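Chapter 4
Depreciation: Spreading the Cost of Things That Last

When Vlasta Halás took over the books at Dunness, a small printing shop with one long counter and a very loud folding machine, she found a shoebox full of receipts going back years. Most of them were easy. Paper, ink, the electric bill, a box of pens: each of these was bought and used up in more or less the same stretch of time, and she entered them as expenses just as you learned to do in Chapter 3. Then she came to the receipt for the folding machine itself, and she stopped and made herself a cup of coffee.

You can probably see what bothered her. The machine had been bought in March, but it was going to go on folding brochures for years after that. If she put the whole price down as an expense in the first year, that year would look dreadful, and the years that followed would look a good deal better than they deserved. The owner might even be tempted to lower his prices on the strength of it (and owners have been known to do just that!).

This chapter is about the way accountants deal with her problem. The word for it is depreciation, and I would ask you not to be put off by it. Students often arrive with the idea that depreciation measures how much a thing would fetch if you sold it tomorrow. It's an understandable mistake, as we use the word that way when we talk about cars. In bookkeeping it means something plainer: we take the cost of a long-lasting asset and share it out among the years that get the benefit of it.

Let's start with something small. Dunness buys a paper cutter for $269. The shop expects to use it for two years and thinks it can then be sold for $45. The amount to be shared out is the cost less that final selling price, or $224. Divide by two, and each year carries $112 of depreciation. We call this the straight-line method, and it will keep us company for most of the chapter.

Notice that two of the numbers in that little sum were guesses. The cost is on the receipt, but the useful life and the salvage value come out of somebody's head, and sensible people will disagree about them. Office equipment is a good case to argue over in class, for a computer may run perfectly well long after the programs it needs have outgrown it.
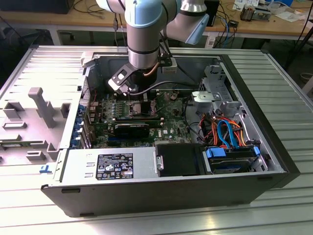 A second question is what to do when money is spent on an asset the business already owns. Suppose Dunness pays $40 to have the cutter's blade sharpened. The work keeps the cutter going as before and adds nothing to its expected life, so we treat the $40 as an ordinary repair expense. A new motor for the folding machine, one that gives it several more years, is another matter, and we'll come back to it in Section 4.3.

Before you go on, you may like to look again at the trial balance at the end of Chapter 3. We'll be adding two accounts to it, Depreciation Expense and Accumulated Depreciation, and it helps to have the old one fresh in your mind.

4.1 What Counts as a Long-Lasting Asset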